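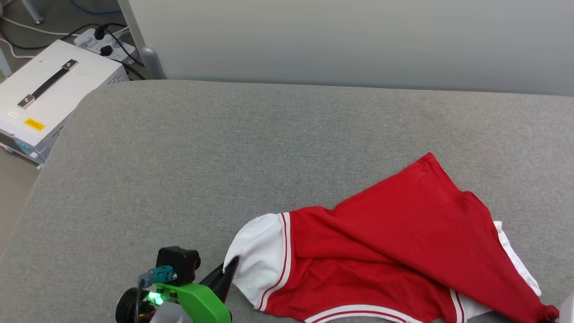

Wash Water in Two Student Houses of Vostomow
Project report, Kalska College
4 min read

Our town takes its water from the Selari reservoir, and in July the level is always low. We wanted to know how much of this water goes into washing clothes. We chose two houses, Zarei House and the older one beside the bridge, and we read the laundry meters in each for 30 days.

The reading was done in the evening at 9 p.m., when the machines are locked. On the same days we left a short paper form near the door. It asked how full the machine was and which program was used. We received 97 forms.

Search the site Go
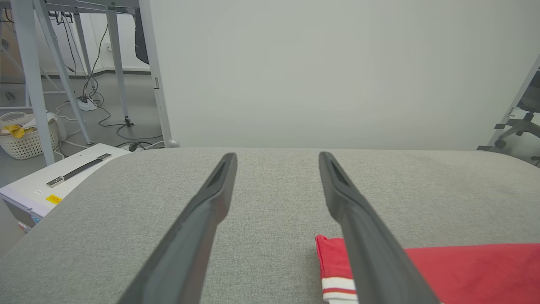 Results

Zarei House used 2,025 liters and the older house used 2,555 liters. The number of residents is equal in both, so we did not correct for it. From the forms we learned that many students wash a small load when they need one shirt for the next day — most often a sports shirt. In the older house the short program is broken on one machine, and this can explain a part of the difference.

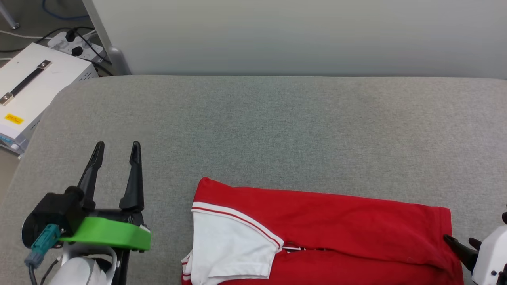

Fig. 3. Light gray woven fabric, with the plain wall behind.

Problems and next steps

Filling in the form was voluntary, and we think that students with half-empty machines answered less often. Also, we forgot to ask about hand washing. Next term we would like to repeat the readings in winter and to add a question about water temperature. The housing office has agreed to repair the short program before then.

Last updated: October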